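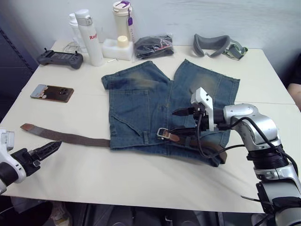 Photo: Zuleica Cavalcanti

Prurkport Community Theater — Wardrobe Subgroup
Minutes, 28/11/2018

Present: Morag Kerr (chair), Natanael Coutinho, Zuleica Cavalcanti, Dennis Birkett (minutes).
Apologies: Wagner Macedo, by text, after we had started.

1. Last minutes
Approved. Morag asked that "lively discussion" be changed to "argument." Changed.

2. Money
The August rummage sale brought in $1,956. Natanael had told the board to expect $2,000 and would like it recorded that he was close. The board has already promised $1,000 of it to the roof, so the roof is now better dressed than the chorus.

3. Spring show
The director has moved the play from Denmark to a beach town. Velvet cloaks are no longer needed. Denim shorts and belts are. Zuleica has made a start. Morag asked if the ghost would also be in shorts. Zuleica will find out and did not look forward to it.

4. Storage
Altis will rent us the unit next door from spring. Terms unclear. Dennis read the letter aloud twice and it did not improve. Wagner to call them.

5. Moths
Still with us. Cedar blocks agreed, 6 votes having been cast by four people before Morag called for a second show of hands. Carried again, with the usual number of hands.

6. Other business
The Lolasitz Players want their bonnets back. We say we returned them. Natanael to look in the loft before we say it in writing.

Next meeting: when Morag has the key.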